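Suche
Suchbegriff eingeben Suchen Erweiterte Suche

„Ein Pulli hat keine Ecken“: Zu Besuch bei Lucyna Kaczorowski und ihrem Wäscheroboter

Zuletzt aktualisiert: 10. April 2025

Den Kaffee gibt es bei Lucyna Kaczorowski im Stehen, und er ist so stark, dass ich auf der Rückfahrt von Grumeck noch mit klopfendem Herzen meine Notizen sortiert habe. Wir hatten uns im Juni schon einmal verabredet, damals kam ihr ein kaputtes Handgelenk dazwischen (das vom Roboter, ihres war in Ordnung), und danach haben wir uns monatelang Mails geschrieben, in denen jedes Mal stand, dass es jetzt aber wirklich bald klappt. Jetzt also! Kaczorowski arbeitet am Hurnbridge-Labor an einer Sache, die in einem Satz erklärt ist und seit Jahren nicht richtig funktioniert: Eine Maschine soll ein Kleidungsstück nehmen, das irgendwie zusammengeknüllt ist, und es ordentlich machen.

„Ordentlich ist schon das erste Problem“, sagt sie, bevor ich überhaupt das Aufnahmegerät eingeschaltet habe. Ich bitte sie, das noch mal zu sagen. Sie lacht und sagt es noch mal. „Bei einer Tasse weiß ich, wann sie steht. Bei einem Pulli müssen wir uns erst einmal einigen, was fertig heißt. Ich habe mich darüber mit Kollegen länger gestritten als über jede Formel.“

Ich hatte mir vorgenommen, klug nach Netzen und Parametern zu fragen, und bin dann sofort bei der Wäsche hängen geblieben, weil ich zu Hause selbst einen Berg davon habe. Was ist denn so schwer daran? Kaczorowski holt ein Stück Stoff vom Tisch, lässt es fallen, hebt es auf, lässt es wieder fallen. „Schau, zweimal dasselbe Ding und zweimal eine völlig andere Form. Ein fester Gegenstand hat eine Lage im Raum, die kannst du mit ein paar Zahlen hinschreiben. Ein Pulli hat keine Ecken, jedenfalls keine, die dort bleiben, wo du sie zuletzt gesehen hast. Und die interessanten Stellen, der Kragen, der Saum, die liegen meistens innen.“

Die Maschine, mit der sie arbeitet, heißt im Labor Wróbel, das ist Polnisch für Spatz. Sie hat zwei Arme, an jedem sitzt ein Greifer mit schwarzen Fingern, und wenn die Finger sich schließen, klingt es ein bisschen wie eine Wäscheklammer aus der guten alten Zeit. Den Namen hat Kaczorowski selbst ausgesucht. „Wegen des Kopfes. Der ruckt so, wenn er nach unten schaut. Inzwischen ruckt er nicht mehr, das haben wir in der Steuerung geglättet, aber den Namen wollte ich behalten.“

Bisher, erzählt sie, habe man in ihrer Ecke des Fachs vor allem von oben geguckt. Eine Kamera über der Szene, ein möglichst vollständiges Bild, daraus ein Plan, und dann greift der Arm nach Plan. Sie selbst hat das jahrelang so gemacht und eine halbe Doktorarbeit darüber geschrieben. „Die ist auch nicht falsch“, sagt sie, „sie ist nur für Handtücher. Handtücher, die schön flach liegen, da bin ich heute noch stolz drauf.“

Mit Ostesine, so heißt das Verfahren, um das es in ihrem neuen Aufsatz geht, macht sie etwas, das ihr beim Schreiben des Antrags fast peinlich war, weil es so schlicht klingt. Das System bekommt zusätzlich die Bilder von den Handgelenken, und zwar alle. Auch die schlechten.

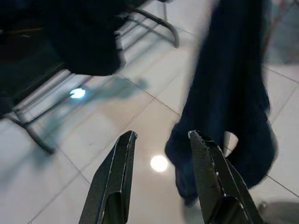
„Wir hatten früher einen Filter davor“, sagt sie. „Alles, was verwischt war, flog raus. Das macht man so, das habe ich auch meinen Studierenden so beigebracht. Und irgendwann sitze ich abends da und sehe mir an, was der Filter wegwirft, und das sind genau die Momente, in denen etwas passiert! Der Arm schwenkt, der Stoff schwingt nach, ein Ärmel kommt raus. Scharf ist das Bild immer dann, wenn gerade alles stillsteht. Wir haben das System also mit Standbildern gefüttert und uns gewundert, dass es von Bewegung keine Ahnung hat.“

Ich frage, ob ein Computer mit so einem verschmierten Bild denn überhaupt etwas anfangen kann. Ich könnte es nicht. Sie meint, ich unterschätze mich. „Du siehst doch an der Richtung vom Wischer, wohin etwas geht. Das ist Information. Lange hat man sie als Dreck behandelt, und ich nehme mich da überhaupt nicht aus.“

Dann wird es kurz technisch, und sie malt mir etwas auf die Rückseite eines Lieferscheins. Ostesine lernt aus Vorführungen: Ein Mensch steuert die beiden Arme, macht die Aufgabe vor, die Kameras laufen mit, dazu die Stellungen der Gelenke und die Öffnung der Finger. Daraus wird ein Modell trainiert, das zu jedem Augenblick vorschlägt, wie sich beide Arme als Nächstes bewegen sollen. Soweit kennt man das. Neu ist, wie die Ansichten miteinander verrechnet werden. Die Kopfkamera liefert den Überblick, die Kameras am Handgelenk die Nähe, und das Modell entscheidet laufend selbst, wem es gerade mehr glaubt. Kurz vor dem Zugreifen glaubt es fast nur noch den Händen, beim Hochheben wandert das Vertrauen zum Kopf zurück. „Das haben wir ihm nicht gesagt“, erklärt sie und tippt so fest auf den Lieferschein, dass der Stift eine Delle hinterlässt. „Das kam beim Training heraus. Ich habe die Kurve ausgedruckt und an die Tür gehängt, so hübsch fand ich die.“

Für den Aufsatz haben sie 2044 Vorführungen aufgenommen, und hier wollte ich es dann doch genau wissen, denn das klingt nach sehr, sehr viel Wäsche. Wer macht das? „Wir alle, und ich besonders gern am späten Nachmittag, wenn ich sowieso nichts Gescheites mehr schreibe. Man setzt sich hin, nimmt die Griffe und legt los. Fast vier Stunden am Stück war mein längster Block, danach konnte ich meine eigene Jacke nicht mehr sehen.“

Ob man dabei besser wird? Ja, sagt sie, und das sei wieder ein Problem. Geübte Leute bewegen sich sparsam und machen kaum Fehler, und aus fehlerfreien Vorführungen lernt das Modell nicht, wie man sich aus einem Schlamassel befreit. Wenn der Stoff dann einmal aus den Fingern rutscht, steht die Maschine da und weiß nicht weiter. Deshalb hat sie eine Regel eingeführt, über die im Labor anfangs gemurrt wurde: Es wird nichts gelöscht, nur weil es ungeschickt aussieht. Verfehlt jemand den Saum, dann greift er eben noch mal nach, und das Nachgreifen kommt mit in den Datensatz.

„Eine Doktorandin hat mich gefragt, ob sie absichtlich danebengreifen soll. Da musste ich nachdenken. Wir haben es probiert, und es war schrecklich, man sieht einem Menschen nämlich sofort an, dass er schauspielert. Die Bewegung wird viel zu groß. Also lassen wir das und nehmen die echten Patzer. Davon haben wir reichlich.“

Dunkle Sachen mag sie übrigens gar nicht. Das kam ganz nebenbei, als ich nach Lieblingskleidungsstücken fragte (ich hatte auf eine nette Anekdote gehofft und bekam einen kleinen Vortrag über Belichtung). In dunklem Stoff verschwinden die Falten, die Kamera sieht eine Fläche, wo in Wahrheit drei Lagen übereinanderhängen, und schwarze Finger vor dunklem Strick machen die Sache auch nicht leichter. Ein glänzender Boden spiegelt dazu noch die Lampen.

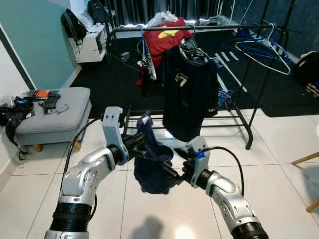

„Man könnte natürlich alles in Knallgelb machen, auf matter Unterlage und mit Studiolicht“, sagt sie. „Dann hätte ich wunderbare Zahlen und ein System, das in keiner einzigen Wohnung zurechtkommt. Ich will, dass da Zeug herumsteht.“

Mit zwei Armen zu arbeiten, war für sie von Anfang an gesetzt. Sie vergleicht es mit dem Beziehen einer Bettdecke, und ich nicke sehr heftig. Eine Hand hält, die andere sucht, und dann tauschen sie die Rollen, ohne dass man es merkt. Genau dieser Tausch war lange der wunde Punkt. Frühere Modelle haben beide Arme gleichzeitig loslassen lassen, „mit großer Überzeugung“, wie sie sagt, und der Pulli lag wieder am Boden. Bei Ostesine passiert das seltener. Wie viel seltener, steht in den Tabellen, und sie möchte, dass ich keine einzelne Prozentzahl herausgreife, weil die je nach Stoffart so verschieden ausfällt. Dicker Strick geht inzwischen erfreulich gut. Dünne, rutschige Blusen gehen miserabel. Das schreibt sie so auch in den Aufsatz, mit einem eigenen Abschnitt nur über das, was schiefgeht, und auf den ist sie hörbar stolzer als auf den Rest.

Was sie selbst überrascht hat? Sie überlegt lange, schenkt mir nach, obwohl ich die Hand über die Tasse halte, und sagt dann: das Warten. Nach dem Anheben pendelt so ein Kleidungsstück aus, und die Menschen, die vorführen, halten in diesem Moment fast immer kurz inne. Keiner von ihnen hatte das vorher beschrieben, es stand in keiner Anleitung. Das Modell hat sich die Pause abgeschaut. „Beim ersten Mal dachte ich, er hängt. Ich wollte schon den Notaus drücken. Und dann macht er weiter, ganz gelassen. Ich stand da wie meine Mutter, wenn ich als Kind zum ersten Mal allein Rad gefahren bin.“

Als Nächstes will sie an die Ärmel, genauer: an Ärmel, die nach innen gestülpt sind. Dafür müssen die Finger in den Stoff hinein, und da sieht keine Kamera mehr etwas, egal an welchem Gelenk sie sitzt. Sie denkt über Kraftmessung nach, hat auch schon Sensoren bestellt und wartet auf das Paket. Einen Termin nennt sie mir nicht. Und ob Wróbel eines Tages bei mir zu Hause den Berg abträgt, will ich zum Schluss wissen, nur so, rein journalistisch natürlich.

„Was ist denn in deinem Berg?“

Hauptsächlich Socken, sage ich.

„Ach, Socken“, sagt Kaczorowski und stellt die Kanne weg. „Fang mir bloß nicht mit Socken an.“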